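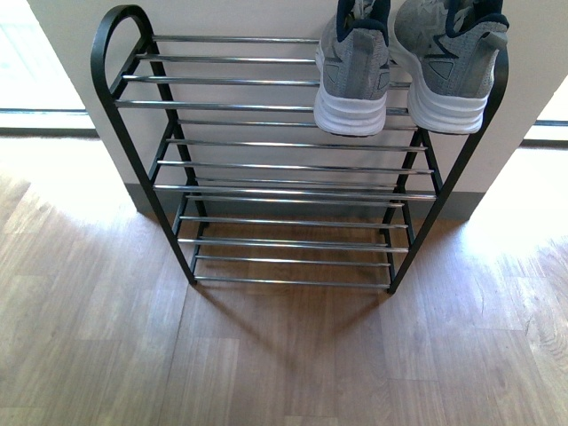
Depth on thin rods, second pass

I said in the last post that the shoe rack task was failing at the placement step and that I did not yet know why. I now have a better idea, and a result that holds up well enough to write down.

The task is simple to state. A pair of shoes goes onto a rack made of parallel round rods, toes toward the wall, and has to stay there after release. The policy gets one head-mounted RGB view and a depth estimate from the same viewpoint. The rack is never modeled ahead of time. In the Gratow runs we used flat shelves and the depth estimate was good enough to place on directly. With chrome rods it is not. A rod covers very few pixels across, it reflects whatever is near it, and the highlight slides along it when the head moves. The estimator either drops the rod and reports the floor behind it, or bridges two rods and reports a surface where there is a gap.

Both errors look the same in the success numbers, which cost me some time. If the rod is dropped, the hand goes down too far and pushes the sole into the rod at speed. If the gap is bridged, the shoe is released slightly high and often with only the heel supported. I had been logging both as "placement failure." Once I split them, bridging accounted for most of the bad trials.

The method

Etelka Oláh suggested giving up on dense depth for the rack and fitting lines instead. What we ended up with goes like this.

A segmentation head marks rod pixels in the RGB image. It was trained on 1198 hand-labeled frames from the Butesora set, all of racks and drying stands. Line segments are fitted to the mask and merged when they are close to collinear. The two side frames are black and stand out clearly from the silver rods, so depth on them is usable. Each line is then extended to the side frames, and its two endpoints take their depth from there. The rod is assumed straight and rigid between the endpoints. Depth along the rod itself is thrown away.

This gives a set of 3D segments. The placement planner picks two neighboring segments on the same level, fits a plane through them, and aims the sole at that plane with the center of the shoe between the two rods. If fewer than two segments survive on a level, the level is skipped.

The weak point is the endpoint. From a steep head angle, shoes already on the top level can hide the end of the side frame. When that happens we take the visible side and assume the rod is parallel to the nearest complete one. It is a strong assumption, and fine for every rack I own.

Results

100 trials per condition, same start poses, same order. Dense depth placed the shoe and kept it there in 58 trials. Line fitting did so in 87. Of the remaining 13, most were grasp slips that happened before the hand got near the rack, so they say little about the depth question. I left them in the count anyway.

Lighting mattered less than I expected for the line method and a great deal for the dense one. With direct sun on the floor next to the rack, dense depth got worse on the lower levels, where the planks showing between the rods are bright and the rods pick up the same color. The RGB mask lost some segments there too, but merging recovered most of them.

Sole thickness matters. Thick soles with ridges sit across two rods without rolling. Thin flat soles slide back toward the heel after release, and the planner has no notion of that. I tried a small forward offset for thin soles and it helped, though I tuned it by hand on one pair of shoes and would not report a number for it.

Things that did not work

Polarizing filter on the head camera. It cut the highlights, and also enough light that the mask got noisier indoors.

Fine-tuning the dense estimator on synthetic chrome from the Csizmadia renderer. Rod recall went up in simulation and did not move on the real rack.

Averaging depth over 13 frames while the head sways. The highlight moves with the head, so the errors are correlated with the motion and the average keeps them.

Next

Curved rods break the straight line assumption and I have no plan for them yet. Wire baskets are probably closer to reach, as long as the rim can be used the way the side frames are used here. Etelka is porting the fitting step into the Irklow stack so it can run at control rate. At present it runs once, before the reach, and any movement of the rack after that goes unseen. I expect to have the port tested in June and will post the trial logs with it.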